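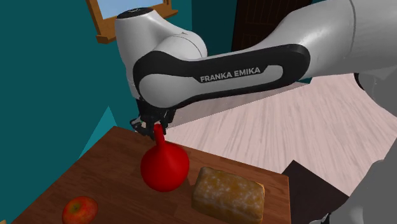
Packing line 2 at Flosta goes to arms in September. We are working out the grips in simulation first, and a narrow neck like the one on the red vase gets its own entry in the grip table.

The packers' job changes more than the line does. Siv Haugland packed by hand and now writes the reject rules – 30 so far.

Lifting is down on the new rota. Screen time is up, and the pay grade is still under review.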